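The great Wendwood curtain saga

Well, the curtains are finally up in the front room, and I promised a few of you I'd write down what I learned while it was still fresh. Short version: measure twice, order once, and don't trust a tape measure that's been living in the kids' bath toys.

I started back in June with the grand idea of block-out curtains for the big western window. Anyone who's been in our lounge at four in the arvo knows why – you could bake scones on the couch. I had a quote from a shop in town that came to $462 just for the lining, so naturally I decided I'd sew the lot myself (my mum laughed for quite a while).

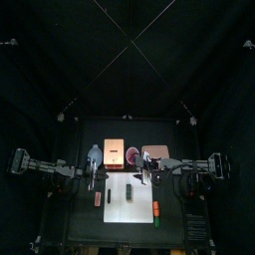

The fabric came from the remnants bin at Arnudetti, 14 metres of it in a sort of dusty olive, and I was so pleased with myself that I forgot to check whether it was all from the one dye lot. Two of the panels are a touch greener. You only notice it in the mornings, and now that I've told you, you'll notice it every time you come over.

Hemming was the part I'd been dreading and it was fine! What got me was the heading tape. I sewed the first length on upside down, unpicked it in front of the telly over two nights, and then sewed it on upside down again. If you're having a go, pin a bit of paper on the top edge that says TOP.
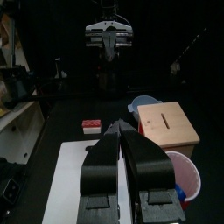
Virgilio Estrella wrote in after I moaned about this last time, and his view is that heading tape is a mug's game and I should have gone for eyelets. You punch them in, they slide like a dream, and there's no gathering to fuss over. He did admit that his own lot ended up with an odd number along the top, so one end flaps against the wall whenever the window's open.

I'm still fond of a pencil pleat, but I take the point. The rod was its own adventure. The old one sagged so badly in the middle that the curtains drifted together by themselves, and I ended up with a heavier one and an extra bracket, 70 centimetres in from the left where I could find a stud. Let them hang for a week before you finish the hems, too. Mine dropped by nearly a thumb's width. 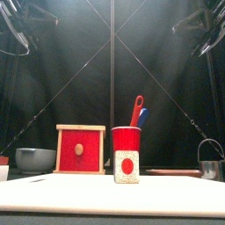
Işık reckons a week isn't long enough for anything with linen in it, and she leaves hers pinned for a month, through at least one damp spell, before she goes anywhere near the machine. She also says to wash the fabric first, which I didn't do, so please keep your red wine on the other side of the room.

I've got a decent pile of olive offcuts left if anyone wants them for cushions or draught snakes. Give me a yell and I'll leave a bag on the porch.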